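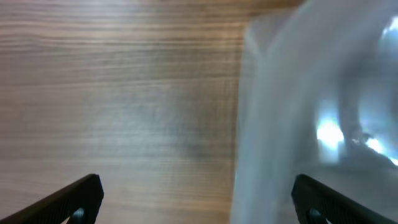
28th September

Finish tests for the Jevura shelves, second round. Short version for anyone skimming: the oil and wax mix is lovely, the straight oil is fine, and the water-based stuff from Sornance surprised me so much that I sanded a fresh board and did it again to be sure. Same result!

Longer version. All boards are offcuts from the same plank, planed, then taken up through the grits to 180. I wet the surface with a damp rag before the last sanding, let the fibers stand up, and knocked them back by hand. We skipped that in August and every single water-based sample came out feeling like a cat's tongue, so the comparison was never fair. I should have caught it then. Anyone reusing the August notes, please cross out the column headed "feel".

Board A: Sornance water-based matte, three thin coats with the foam pad. Coat one looks terrible. It goes on milky and you start planning what to tell the client. Leave it alone. By the time the second coat is dry the color has settled to something very close to bare wood with a bit more depth. I used 15 ml per coat on this board and could have used less. The pad drinks a good part of it, so wet the pad first and squeeze it out.

Board B: straight linseed, warmed in the water bath, wiped on, left 30 minutes, wiped off hard. Amber right away, and it makes the dark lines in the grain really sing. Still smells. It will still smell next week. For bookshelves in a small room I can't see it, but what a color.

Board C: the mix. Linseed with Prilusik wax, batch 9, melted together and stirred until it went clear. I put it on with a gray pad in small circles and then buffed it with an old T-shirt. Oh, this is nice. Silky, warm, a low sheen that comes up as you rub. I kept going back to touch it when I was supposed to be labeling.

Labels, by the way: pencil on the back, before the finish goes on. Two boards from last time are now mystery boards.

Then the water rings. Glass with a wet foot, left standing on each board for 80 minutes under the lamp. B got a clear pale ring. C got a faint one that I could buff out with the same T-shirt and a tiny dab of wax. A had nothing on it at all, and I tilted it every way I could think of to catch the light. Coffee gave the same order. Red wine to do.

Scratches were a different story. I dragged a coin across each one with the weighted sled. A showed a fine white line that stays white, and you can't really spot-fix it without going over the whole board. B and C dented a little but the mark has no color to it, and a rub of oil makes it fade into the grain. So it depends on what you think a shelf has to put up with – drinks or keys.

Small tool note. The new can of Prilusik wax has a crimped ring under the lid and it will not come up with a screwdriver. Needle-nose pliers, the ones with the orange and black handles, grip the ring and peel it back in one go. Please put them back in the clear plastic box when you're done.

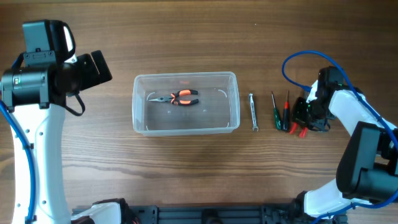

The pencil note under my August page asks whether any of these tests mean much on new boards, given that a shelf gets its rings and scratches after years of dusting and sunlight. Fair question. It goes on to say the old Vasseur cabinet was done in oil and wax, looked wonderful for two winters, and went dull on the south side, and that it would be worth leaving one half of each sample in the window with a strip of card over the other.

I love this idea and I've done it. One of each is now taped up on the sill, top half covered with card, bottom half bare. I'll check them at the end of every month. If the tape lets go, press it back on in the same place and write the date next to it, otherwise the line between the halves gets fuzzy.

I also dug out what little we wrote down about the Vasseur job. No mention of how many coats and nothing on the wax, but there's a line saying the doors were "buffed once, in a hurry". My hunch is that the dull side was starved from the start and the sun only made it show. Easy enough to try – I've made a board D, same mix as C with one mean little coat and hardly any buffing, and that's on the sill too.

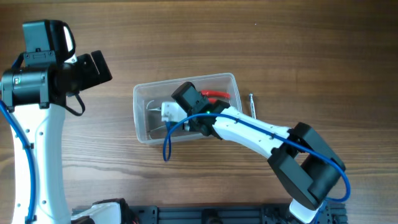
Drying times next, where the lazy board D already has something to say. It was dry to the touch well before C, and the rag came away clean. C still left a trace of yellow on a white rag this morning. That means the thicker application needs longer before anything gets stacked on it, and I'd like a real number for the Jevura schedule. I'm going to do the rag test on C each morning until it comes up clean twice in a row.

Oily rags went flat over the rail outside, spread open, not in the bin. Please keep doing that.

For the shelves themselves I'm leaning toward the mix on the uprights, where hands go, and Sornance on the flat boards, where cups go. The worry is color. Side by side, A is paler than C and you'd see it at every joint. A wash of very thin linseed under the water-based might pull them together, if it sticks. I have one long offcut left, enough for both finishes meeting in the middle.

To do: red wine, thin wash under Sornance on the long offcut, more foam pads, and ask Prilusik if batch 9 is the same recipe as the last can. It smells more of honey to me.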